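Prurkitz planner gets a simulator that keeps up with two arms

2018-11-30
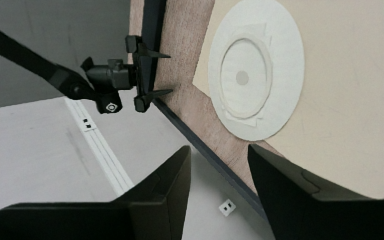

A simulated view from the Skavberg work cell, with one arm at the board's edge and the second arm's fingers in the foreground.

The Prurkitz team has released version 6 of its open motion planner, and the big news is that it can now plan for two arms at once! Earlier versions handled one arm, froze it, then planned the other, which made for a lot of waiting and some very odd elbow poses.

The new release treats both arms as a single problem and checks every candidate path in Skavberg, the group's own simulator. Skavberg renders the cell from a viewpoint close to the gripper, so the perception code (a module called Pan) can be tried out on rendered pictures before anyone powers up the hardware.

"We ran 4000 planning problems in September and 569 of them failed," says lead developer Hayley Wainwright. "I was thrilled, because we could replay every single one. Most came down to the same bug in how we padded the fingers, and it took us an afternoon to fix."

Replay is the feature users will probably love most. Any failed plan can be saved as a small file, opened again in the simulator and stepped through joint by joint, with the collision shapes switched on or off. It works from the command line too, so failures can go straight into a nightly test run.

Version 6 needs a fresh calibration file, and old single-arm scripts will run with one changed line in the config. Next up is Zendimell, a tool for editing work cells by hand, with a first test build already in the developer branch.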